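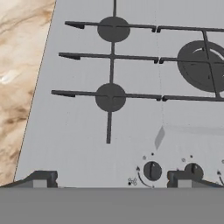
Home Food Travel Archive Subscribe

Supper at Plurthorpe starts late. Always has. Amos Ferreira gets in off the Histedville bus at dusk, bag of onions under one arm, and by then the line is down the steps.

No menu. Soup, bread, whatever the gardens gave up that week. In May it was mostly peas. Peas in the soup, peas on toast, a pea thing nobody asked for and everyone finished.

Ferreira learned to cook from his aunt, then forgot most of it, then spent 19 years driving a truck. "You eat badly on the road," he says. "You think about soup alot."

Last year the Thursday suppers fed 1383 people. Over 844 of them came back at least once. Ott Krūmiņa hasn't missed one since the spring, sits by the door, brings her own spoon.

Seconds when the bell rings. Get there early if you want teh crusty end of the loaf. Next supper Thu 3 September, pay what you can.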